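# The Coffee Counter at Mandeo: A Little Gallery

So many of you have asked about the new counter that I finally sat down one evening in December, made myself a cup, and put this page together. Get comfortable, I do tend to go on!
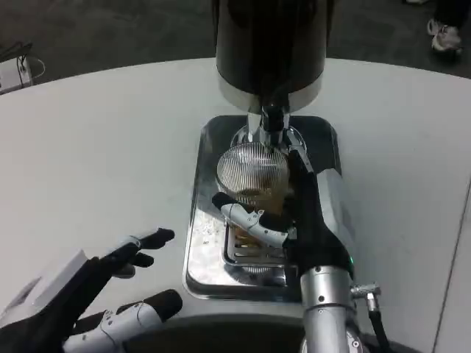 *The black and chrome dispenser over its drip tray, with a little something brown in the bottom of one of the ribbed glasses.*

I'll start with the dispenser, as it was the thing we argued over longest. My sister Gleice wanted something in plain steel, and I had my heart set on glossy black with a bit of shine at the bottom, and we went back and forth on it for most of the fall (Gleice will tell you it was longer). In the end the black won. That chrome band does want wiping more often than I let on at the time, and every fingerprint shows, but first thing in the morning with the lights just on I still think it's the handsomest thing in the place.

The tray was the surprise. We had budgeted for a small one that sits loose on top, and then Valter Prata, who built the counter for us over in his shop in Trundham, talked us into having a rectangular steel one set right into the top. It cost us $213 more once the cutting was done, and I grumbled, and I've taken back every word. Drips go through the slots, the rim holds the rest, and a damp cloth does the whole business in a few seconds. For water spots I use a drop of white vinegar and then dry it straight away with an old cotton dish towel. Paper leaves fluff.

Now, the curve. Our old counter had a square corner right where people turn with a full cup in their hand, and I couldn't tell you how many sleeves and hip bones it caught over the years. Valter drew the new one as a long soft bend, in white, and his son Bernardo came along for the fitting and spent the better part of an afternoon on his back underneath it with a flashlight. The whole counter came to $2,000, fitted and sealed. We had one quote from a place in Grernov that was a good deal higher and didn't include taking the old one away, so we felt we'd done all right.

And the glasses! They've had more compliments than the coffee, I'm a bit sorry to say. They're clear with fine ridges all the way around, and I love how a small dark coffee turns amber when the light comes through it. Vitória Moreira found us the first boxes at a closing-down sale in Morais, and we have some 200 of them now, counting the ones still wrapped in newspaper in the back. The ridges give you a nice grip, too, though they'll hold on to a coffee stain if you leave them sitting overnight. A soft bottle brush and warm soapy water, soon after use, and they come up lovely.

If you're planning a counter of your own, do measure with your tallest cup standing in place. We very nearly didn't, and my favorite mug (the big blue one, regulars will know it) would never have fit under a spout hung any lower.

More pictures to come once the shelves are up and Gleice and I have agreed on a paint color. Come by and say hello in the meantime, we put the first pot on at seven.

Raquel Aguiar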